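How to Put On a Preview Screening Without Fooling Yourself

We use cookies to remember your settings and measure traffic. By continuing to use this site you accept our cookie policy. Accept | Manage

Every few months someone writes to ask me how to run a test screening for a small feature. Most of the advice they have already found tells them to fill a room, hand out cards and listen to the audience. I have sat through a lot of these screenings and I don't believe most of what comes out of them. Some of it can be useful if you set the thing up with low expectations, so what follows is how I do it now.

You need a cut that plays from start to finish, a room with a decent projector, and a few weeks before picture lock. If the picture is already locked, skip the whole business. You'd be throwing a party and calling it research.

Decide what you want to know

Write down two or three questions before you book anything. "Is it good?" doesn't count. When we previewed Ploltcombe, a slow thriller about a ferry company, the director Thanakorn Boonchu wanted to know whether people understood that the brother was lying in the boathouse scene. That can be answered. He also wanted to know whether they'd love it, and I told him the cards would say yes whatever happened.

They did say yes. A free movie with the director standing at the back gets good scores nearly every time.

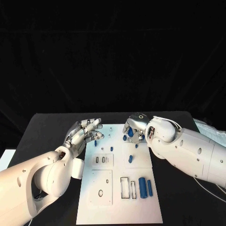 If you can't come up with a question that might lead to a different edit, you're not ready to show the film. Go back to the cutting room for another week and see whether one turns up.

Find people who owe you nothing

Cast, crew, their roommates and anyone who gave to the crowdfunding campaign are all out. So are other filmmakers, who will tell you how they would have shot it. Film students are the same problem with better vocabulary.

Try a library bulletin board, a neighborhood email list, or the box office of a theater that shows films something like yours. Give the genre, the running time and the likely rating. Leave out the festival laurels. People who have been told a film won something will work hard to like it.

Recruiting companies will do this for a fee. I used one once, for Pangaribuan, and a good part of the crowd turned out to be regulars who knew what the form would ask before it was handed to them. Maybe other companies are more careful. Ask how often the same person can attend, and if the answer is vague, keep your money.

For that same film we later rented a house with 304 seats, which was vanity on my part. A big room tells you where the laughs are. If yours isn't a comedy, a smaller room is cheaper and you can watch faces.

Prepare the print

1. Export the full cut with temp music and temp effects in place. Don't apologize for them from the stage. One sentence is plenty: the sound and color are unfinished.

2. Burn in a small timecode only if you plan to record the room. Otherwise leave it off, as people stare at it.

3. Play the whole file in the actual room, on the actual machine, the day before. Somebody will tell you ten minutes is enough. At the Jodbridge screening we checked ten minutes, and the center channel dropped out in reel four.

4. Bring a second copy on a separate drive. 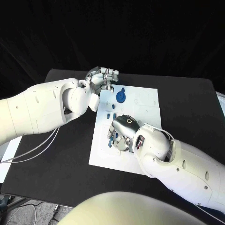 5. Set the volume with the room empty, then raise it a little. Bodies and coats soak up sound.

Write a shorter card

The standard card asks for a rating, whether you'd recommend the film, favorite and least favorite scenes, and a grid of adjectives to circle. I have never seen the adjective grid change an edit. Drop it.

Mine has 8 questions on one side of one sheet. The first asks people to tell the story in a few sentences, and it's worth more than all the rest. If half the room describes a plot you didn't shoot, you've learned something real, and you didn't have to ask anybody's opinion to get it.

Keep the rating question if a producer insists. Mei-kuen Kao, who cut Ploltcombe, tears that strip off before she reads the answers, and I've started doing the same.

Run the night

Start on time. 7 p.m. works better than 8, when people begin thinking about babysitters. Have someone who isn't connected with the film do the welcome. The director should sit where he can see the audience and they can't see him, or stay home.

Watch the room more than the screen. Note the time whenever people shift, check phones or head for the restroom, but treat a single walkout as nothing. On Pimus we got very excited over 13 people leaving during the second act. We cut four minutes out of the hospital sequence before Arif Teoh, our assistant editor, pointed out that the last bus went at half past nine. 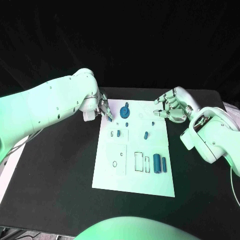

Collect the cards before any discussion begins. Once one confident person has spoken out loud, everybody else's card belongs to that person.

I'm doubtful about the talkback afterward and would happily lose it. If you have to hold one, keep ten or twelve people, keep it short, and ask what happened in the story before you ask how anyone felt. The loudest note will usually be about the ending. Look at what comes fifteen minutes earlier before you touch the ending.

Read the results slowly

Wait two days. Read every card once without taking notes, then again with your original questions in front of you. A problem that shows up on many cards is probably a problem. The fixes people suggest are almost never the right ones, and you can ignore them without feeling rude.

Don't add up the scores and email them around. Ilham Harahap, who produced Pimus, did this with an early cut and spent April explaining to investors why the second number was lower than the first. The second cut was better, in my view, though I can't prove it and neither can a stack of cards.

What to budget

We spent $700 on the Ploltcombe preview, nearly all of it on room rental and the projectionist. Printing was cheap and the snacks were a mistake, mostly because of the wrappers. If you can only afford one screening, hold it after the second full cut, while the editor is still willing to move scenes.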